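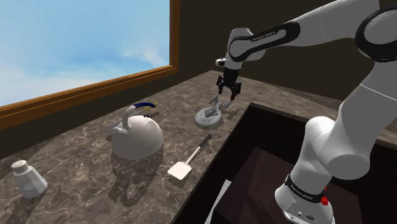
School visit booking form rejects our headcount (still open)

Hi all, me again! I look after group bookings at the Wiklow museum and our form has gone funny. A teacher, Sidra Paracha, tried to book 90 pupils for the morning tour and got "group exceeds limit" in red. Our limit is 300, so I was a bit baffled.

What I've tried so far:

Cleared the cache, logged out and in again. Same message.

Made a test booking for 10 children. Went through fine, and the confirmation email came too (with the old lunch room directions in it, but that's another ticket).

Tried 90 again on the afternoon slot. Rejected.
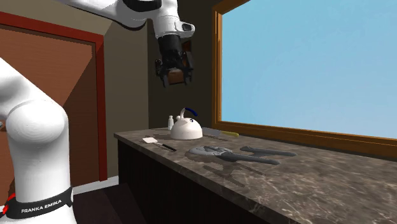
Robot arm over the counter, gripper slightly open

Update, 2.15 pm: Rozália Kocsis on your side asked me to check the picnic area setting. Well spotted! Somebody had set outdoor seating to zero for August, and the form seems to count lunch places before it looks at the tour limit. I've put it back and 90 now goes through on the morning slot – hooray. Sidra has her booking.

The afternoon slot is still refusing, though. I've compared the two settings pages line by line and they look identical to me. Could Rozália or Uthai have a peek from your end? I've left my test booking in there under the name Lenach so you can find it, please don't email the school about that one.

I'm at my desk until 5 if you need me to click anything.

Isabelle Dufour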